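How do I get duct tape off a white tabletop?
Asked in Furniture & Surfaces

Caroline Shirima
I love my white work table and want it clean again! There's a big patch of gray duct tape on the left and a smaller square of black tape on the right. It's been on since July. 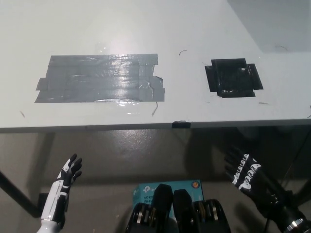 Gray patch and black square, plus the bit on the front edge

What should I try first?

Bratley28
Ooh, satisfying job! Warm the gray patch with a hair dryer on low, then start at that curled corner on the right and pull back slowly, nearly flat to the table.
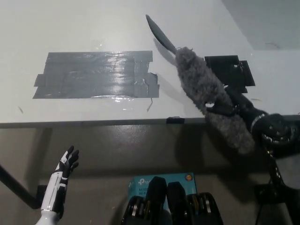
Do one strip at a time and keep the dryer moving just ahead of your fingers. Leftover goo comes up with a little cooking oil on a rag (test a small spot first!), then dish soap and water.

Nyaga
Plastic scraper. Worked great on mine.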